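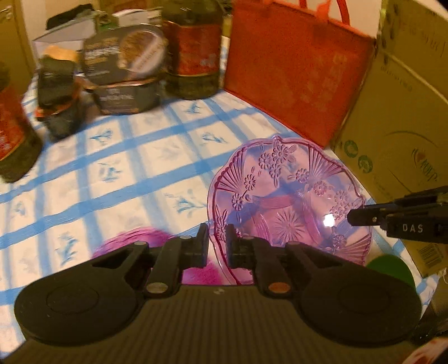
Pink Glass FAQ

Filed under: Collecting, Glassware, Reader Questions

I get the same handful of emails over and over, especially right after the holidays when people come home with a box of Grandma's dishes, so I finally sat down and put my answers in one place. I'm Kirsten, I've been buying and selling old glass out of my spare bedroom in Stoltville for longer than my husband would like, and I am a collector with opinions, so take all this accordingly!

What is pressed glass, anyway?

Hot glass gets pushed into a mold with a plunger, and the pattern comes from the mold. Cut glass has its pattern ground in afterward with a wheel. Run your finger along the design (gently) and you'll feel the difference pretty fast. Cut glass has crisp, almost sharp edges and pressed glass feels softer, like the pattern melted a little. You'll often find a mold seam too, though sometimes it's tucked into the design and you have to hunt for it.

I have a pink bowl with daisies around the rim and a starburst in the bottom. Who made it?

I wish I could tell you from that! Little flowers, fans and starbursts were popular with a whole lot of glassmakers, and molds got sold and reused over the years. Send me the measurements across the top, a shot of the underside and a close-up of one flower. The count of petals and the shape of the foot tell me more than the color does. Even then I may come back with a shrug. I have a bowl of my own with daisies and ribbed fans that I've never pinned down, and I've been through every book I own.

Is all pink glass Depression glass?

No, and this one trips up plenty of sellers. Pink was made before, during and after those years, and there are newer pieces that get passed off as old. Be a little suspicious if the color is very orangey or if the piece feels greasy. Neither one proves anything on its own. Wear on the base is a better clue - I like to see lots of fine scratches going every which way, the kind you get from decades of being slid around a table.

How do I wash it?

By hand, in lukewarm water, with a drop of plain dish soap. Put a folded towel in the bottom of the sink and swing the faucet out of the way. An old soft toothbrush gets into the ribs and the flower centers. Please don't put it in the dishwasher. I did that once with a sherbet dish and it came out cloudy for good, and I'm still mad at myself.

Can I get rid of the cloudiness?

Sometimes. If it's mineral film, soak the piece in white vinegar and water for an hour or so and see if it budges. If it looks just as foggy after that, it's probably etched, and no amount of scrubbing will fix it. The fog tends to disappear when the glass is wet, which fools people at flea markets.

What's the best way to pick up a bowl with a wavy rim?

Two hands, from underneath. Scalloped rims chip at the high points, and that's exactly where everybody grabs. Take off your rings if you're going to be handling a lot of pieces.

Do you stack yours?

I do, with a coffee filter between each one. Paper plates work for the bigger bowls. I don't go more than four high.

Can I serve food in it?

I put candy, rolls and cold fruit in mine all the time. Nothing hot, nothing straight from the fridge to a warm table, and no microwave ever. I'd stay away from sharp serving spoons too.

What color tablecloth shows it off?

Oh, I love this question. White is the safe choice, but I'm partial to a blue check on white. The pink really sings against it and it keeps things from getting too fussy. Skip the beige - it makes pink glass look like weak tea.

What's my bowl worth?

Probably less than you hope, sorry! The most I ever paid for a single pink bowl was $60, and that was at the August show in Maseck when I'd had no lunch and no sense. A chip on the rim knocks the price way down. If you love it, that's worth plenty.

How many pieces do you have?

178 on the shelves as of this week, and that's after I sold off most of the green.

Do you ship?

Yes, within the US only. I double box everything and I don't ship during a heat wave or a deep freeze.

Can I send you pictures?

Please do! Daylight by a window is best, no flash. I answer everybody eventually, but it can take me a couple of weeks in January.

Last updated Jan 3, 2019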